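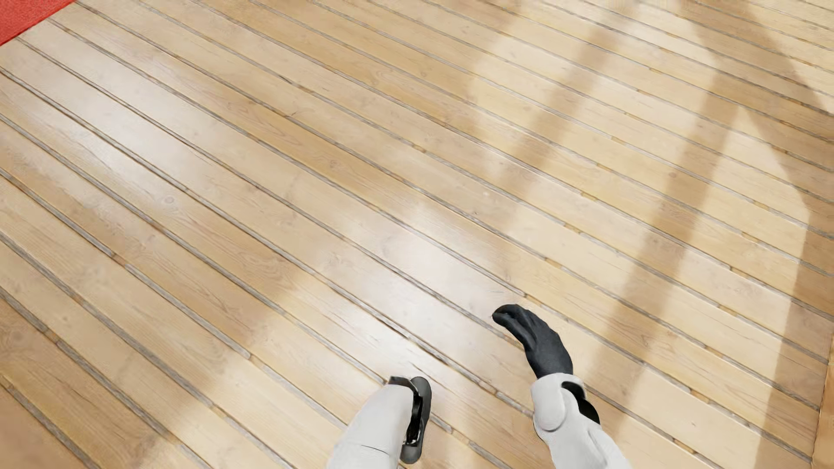
Rooms Before Noon

By Delphine Dunleavy

Marites Fajardo used to know what kind of day she'd have by looking at the clipboard. Sixteen rooms, bad day. Now the clipboard's gone and there is a tablet, and the tablet says which rooms are hers and which ones the robot walks first.

She cleans at Stemeslow, a holiday lodge with 20 rooms and a lot of wood. Wood floors, wood walls, wood headboards. Pretty. Hell on the knees.

The robot came in July. Management went with Multidel, a leasing outfit, after two summers of not finding enough people to hire. It was tried out in a simulated bedroom first, rug and nightstands and all, and the crew got to watch the runs on a screen in the laundry room. Fajardo watched with her arms crossed.

"I wanted to see if it would step on the rug," she says. "Everybody trips on a rug." 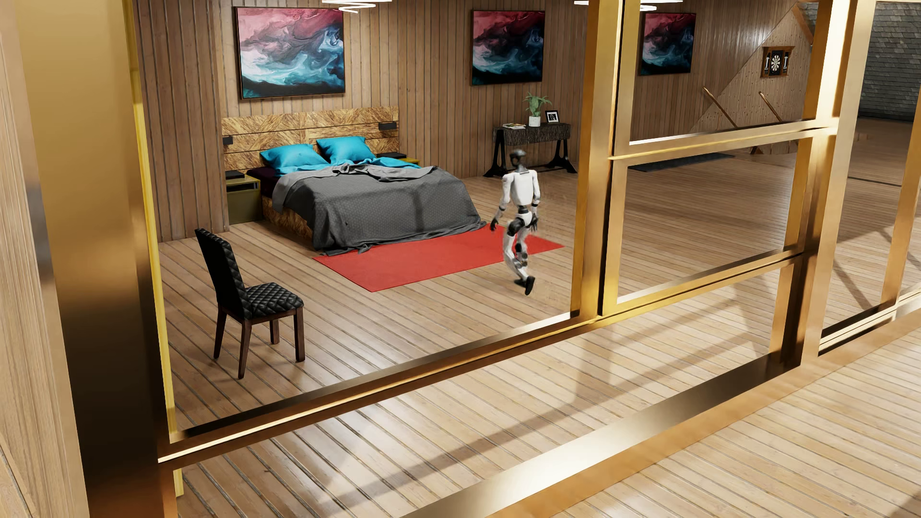 A simulated run in the practice bedroom, with the robot at the foot of the bed. Courtesy Multidel.

What does it do all day? Less than you'd think. Walks the room, checks for stuff left behind, flags what needs a person. Carries linens down the hall. It does not make beds at Stemeslow, not yet, and the crew has opinions on whether it ever should.

Lemlem Negash, ten years on the job, is the one they trained to run it. She got a raise, small, and a login. She also got the phone calls. When it stops in a doorway at 10 in the morning with guests behind it, that's her problem, and she still has her own rooms to finish.

"I clean less and I wait more," she says. "My back is better. My head is more tired."

Hours are the sore spot. No one's been let go. But two open jobs were never filled, and the shift that used to end at four ends at three. For some of the crew that is a gift. For Fajardo it's an hour of pay, five times a week, and she can tell you to the dollar what it comes to.

Yolanda Villanueva, who manages the place, doesn't argue the point. She says she is looking at giving the hour back as training time. When? "Before winter. I hope before winter."

Then there's the talk, or the lack of it. Crew used to work in pairs, one on the bathroom, one on the bed, gossip going the whole time. Pairs are gone. Negash misses it more then she expected. They've started eating lunch together, all of them, which they never did before, out on the back steps if it's dry.

Stemeslow's owners want a second machine at their other lodge, Drirkavell, up the road. The crew there has asked for a meeting first. Fajardo is going. She's bringing her pay stubs and she wants teh front row.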